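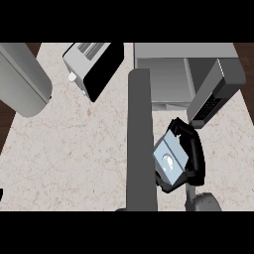

*Countertop from above, with toaster.*

The Melo unit was on the fourth floor, facing the river, and the inspection had been scheduled for nine. Solange Holanda arrived at eight-forty and used the time to calibrate the moisture meter against the block in its case. The block read within tolerance. She wrote this on the first line of the form.

The claim had been filed by the tenant in the unit below, a man named Leung, who reported a stain on his bedroom ceiling. The stain was oval, brown at the rim and lighter toward the middle. It had been reported in September, painted over by building maintenance, and had come back through the paint. The second report used the word "again" and attached no measurements. Plerkell Mutual had assigned it to Solange because she did water and because the previous adjuster had moved to hail.

Frauke Fröhlich opened the door before Solange knocked. She was the owner of record. The name Melo belonged to the man who had bought the unit from the developer, and the building still used it on the buzzer, the parking chart and the storage cage.

"It's the bathroom he thinks it's coming from," Frauke said. "It isn't the bathroom."

"I'll start there."

"I had a plumber."

"Do you have his report?"

Frauke had an invoice. It said *checked bath, no leak found, 1 hr*. Solange photographed it and gave it back.

She did the bathroom first. She closed the drain, filled the tub to the overflow, marked the waterline with a strip of tape and set a timer for 20 minutes. While the timer ran she metered the wall behind the toilet, the base of the vanity and the threshold. The readings were flat. She pulled the access panel and looked at the trap with a flashlight. There was a gray film of dust on the trap with no track through it. Water that has run down a pipe leaves a track, even after it dries, and the dust on this one had settled for years without being bothered.

At the end of the interval the waterline was where the tape was. She let the tub drain and went on listening after it had emptied. A bad joint will sometimes make a ticking sound as it cools. This one made no sound.

"It isn't the bathroom," Solange said.

"No."

The floor plan on file showed Leung's bedroom under the hallway and half of a closet. No supply line crossed either space. There was a heating riser at the east end, which served all five floors, and a riser leak would have shown on the floors beneath Leung as well. Solange had called those units on Friday. The third-floor stain was the only one.

She metered the hallway on a grid, one reading per board, and wrote the numbers on the plan in pencil. Oak in a heated building should read 8 percent, give or take one. The boards near the front door did. The boards along the closet wall read 12. She went back and took them again with the pins turned across the grain, and got the same number.

"What's in the closet?" she asked.

Frauke did not answer immediately. She had a dish towel in her hand and she folded it in half, then in half again.

"My mother's things."

"I'd need to see the floor."

"It's full."

"I can wait while you clear it, or I can help, or I can note that access was declined. If I note that access was declined the file stays open, and they send somebody else."

Frauke put the towel on the radiator and opened the closet.

It was deeper than the plan showed. There were coats on the rail, a sewing machine in a case, and two cartons marked Davbridge, a moving company that had gone out of business before Solange had her license. On the floor at the back, on a sheet of plastic cut from a shower curtain, stood a row of clay pots. Each pot held a plant with thick stems and no flowers. A strip light had been screwed to the underside of the shelf. It was on.

"Clivia," Frauke said. "They like it dark for part of the year. She kept them in a cellar. I don't have a cellar."

"How often do you water them?"

"She said not at all, from October. I can't do it. I give them a little."

"How much is a little?"

Frauke went to the kitchen and came back with a measuring jug, and showed her the line. Solange wrote down the volume.

"Each?"

"Each. On Sundays."

Solange knelt and lifted the corner of the plastic. It had been cut with a fold running along the back edge, and where the fold met the wall it had split. The split was as long as her hand. The board underneath was black. She put the pins in and the meter went to the top of its scale and stayed there.

She took three photographs with the ruler in place. She wrote: *Source identified. Repeated small-volume discharge from potted plants, closet, north wall. Containment sheet failed at fold. Gradual.* Then she looked at the last word.

Gradual was the word that mattered. The policy covered discharge that was sudden and accidental. It did not cover seepage over a period of weeks or months, and the period in this case was at least one winter and probably two. The repair to Leung's ceiling would be small. The repair to the closet floor would be larger, and if the joist had gone soft it would be larger again. Under the exclusion, all of it went to the owner of record.

"Can you tell when it split?" Frauke asked.

"No."

"Could it have been recent?"

"The sheet could have been. The board wasn't."

"I see."

Solange took a probe from the case and pushed it into the joist through the gap at the wall. It went in a short way and stopped hard. She tried it in two more places. It stopped hard in both.

"The framing is sound," she said. "You'll need to replace the boards back to the first dry joint. Let it dry before you close it. A month, with the door open and a fan. If they tell you a week, get a different contractor."

"And the ceiling?"

"His ceiling will stop by itself once this does. It needs a stain-blocking primer. They used wall paint, so it came back."

Frauke looked at the pots. "She had them for longer than she had me," she said. "The big one came from her aunt. There's a list somewhere of who divided what, and when. It's in German and the handwriting is terrible."

Solange had a section on the form for statements by the insured. It was four lines long. She held the pen over it and then moved on to the next section, which was for the condition of adjacent finishes, and filled that in.

They carried the pots out together. The big one needed both of them. Frauke wanted them in the kitchen, but the kitchen had sun until the afternoon and she was worried about the leaves. They tried the bathroom. With the door shut and the blind down it was dim, and it was cooler than the hallway, and the tub had a drain.

"In the tub," Solange said.

"I use the tub."

"There's a gym in the basement with showers. It's on the building plan."

Frauke thought about this. Then she took the mat off the side of the tub and hung it on the door.

The pots fit in two rows. Solange pulled her strip of tape off the enamel, where it had been marking a waterline that was gone, and put it in her pocket. The overflow plate had a scratch on it that she had not recorded. She did not go back and record it.

At the door she explained the next steps in the order the company preferred. A letter would come. The letter would cite the exclusion by its number. There was an appeal, which had to be in writing, and she was required to mention it and was not permitted to say whether it was worth making.

"Is it worth making?" Frauke asked.

"It has to be in writing," Solange said.

She took the stairs down. On the third floor Leung was standing in his doorway in socks, with his arms folded. He had heard the dragging.

"So what is it?"

"It's been found. It's been stopped."

"What was it, though? A pipe?"

"I can't discuss the contents of another unit."

"But was it the bathroom? I told them it was the bathroom."

She checked her watch. It was eleven-ten, and she had a dishwasher across the river at noon.

"There's nothing wrong with the bathroom," she said, and asked whether she could come in and measure his stain.

It was larger than the report had said. She stood on his desk chair and held the tape across it one way and then the other, and metered the center and the rim. Leung held the chair. The center was damp. She told him to expect it to get a little darker before it dried, and to leave it alone until spring, and he asked if he could have that in writing.

She tore a sheet from the back of the pad and wrote it out for him, standing on the chair. *Leave until spring. Primer, then paint.* She signed it, though it was not a form.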